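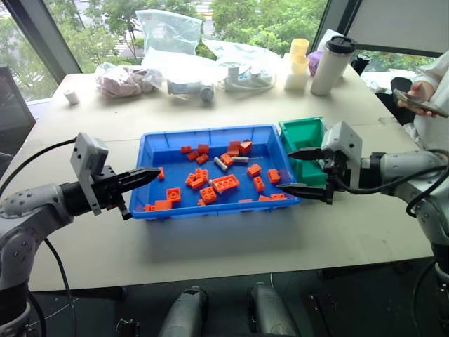 **As peças cor de laranja já não passam primeiro pelas minhas mãos**

Aranka Bakos
2 de fevereiro de 2024

Trabalho na Stovel há sete anos, na secção das devoluções. As escolas e as lojas mandam-nos caixas de peças de construção misturadas, e nós separamos, controlamos e voltamos a embalar. Quando comecei, ainda falava muito mal o português, e esta mesa foi boa para mim, porque as peças não fazem perguntas. Aprendi primeiro os nomes das cores e depois os nomes dos colegas.

Desde dezembro temos na mesa branca dois braços cinzentos, cada um com uma pinça preta de dois dedos compridos. O tabuleiro azul fica no meio e a caixa verde fica ao lado direito. Dentro do tabuleiro, as peças cor de laranja estão misturadas com cilindros brancos, exatamente como chegam a nós nas devoluções da Conamstead, que é o nosso cliente maior.

O programa que comanda os braços chama-se Pelulura, e eu demorei duas semanas para dizer este nome sem rir.

O que mudou

Antes eu separava com as mãos, de pé, e falava com a Leilani Boateng, que estava do outro lado da mesa. Num dia bom separávamos, as duas juntas, até 1000 peças antes do almoço. Agora preparo os tabuleiros, espalho as peças para não ficarem em monte e olho para o que os braços fazem. Quando uma pinça não consegue agarrar, anoto o tipo da peça numa folha. As placas finas são as piores. Deitadas no fundo do tabuleiro, quase não têm lado onde se possa pegar, e eu mesma usava a unha para isso.

Na primeira semana escrevi 219 linhas nessa folha. Fiquei um pouco contente com o número, confesso. Na última semana foram 52, e fiquei contente também, mas de outra maneira, porque várias correções vieram de coisas que eu e a Leilani explicámos ao técnico. Por exemplo, um cilindro em pé e um cilindro deitado não se agarram da mesma forma. Para nós é evidente e nunca o tínhamos dito em voz alta.

As costas doem-me menos. Os olhos cansam-se mais. O trabalho de vigiar tem muitos momentos parados, e o corpo não sabe bem o que fazer com eles. Há quem olhe para o telemóvel, eu bebo chá demais. Pedimos uma cadeira mais alta e ainda estamos à espera.

O que me preocupa

O chefe da secção disse na reunião que ninguém sai por causa dos braços. Acredito que ele pensa isso. Mas a colega que foi para a reforma em dezembro não foi substituída, e isto também é uma resposta. Perguntei se a nossa categoria vai mudar no contrato, porque já não somos só embaladoras: corrigimos o trabalho de uma máquina e escrevemos relatórios pequenos, em português, o que para mim é meia hora a mais com o dicionário. Disseram que vão ver.

Tenho saudades de uma coisa que parece sem importância. Com as mãos, eu sentia logo uma peça gasta, daquelas que já não prendem bem. A pinça leva a peça gasta e a peça boa com a mesma delicadeza. Por isso fazemos agora um segundo controlo, no fim, e este ainda é todo nosso. A Leilani fecha os olhos quando o faz. Eu não consigo, preciso de ver.

Na próxima semana começamos com as caixas da Dudás, que têm peças mais pequenas e de muitas cores. Já afiei o lápis para a folha.

Comentários

Marta: Trabalhei numa fábrica onde aconteceu o mesmo com a embalagem. Peçam a categoria por escrito! A nós também disseram que iam ver.

Leilani: Não fecho os olhos, só olho para baixo. E o chá é meu, Aranka.

Rui P.: Gostei de ler. Uma dúvida: quando os dois braços querem a mesma peça, o que acontece?

Aranka Bakos: Rui, um fica à espera do outro. São mais educados do que nós à hora do almoço. Marta, obrigada, vou fazer a carta este mês e talvez peça a sua ajuda com as vírgulas.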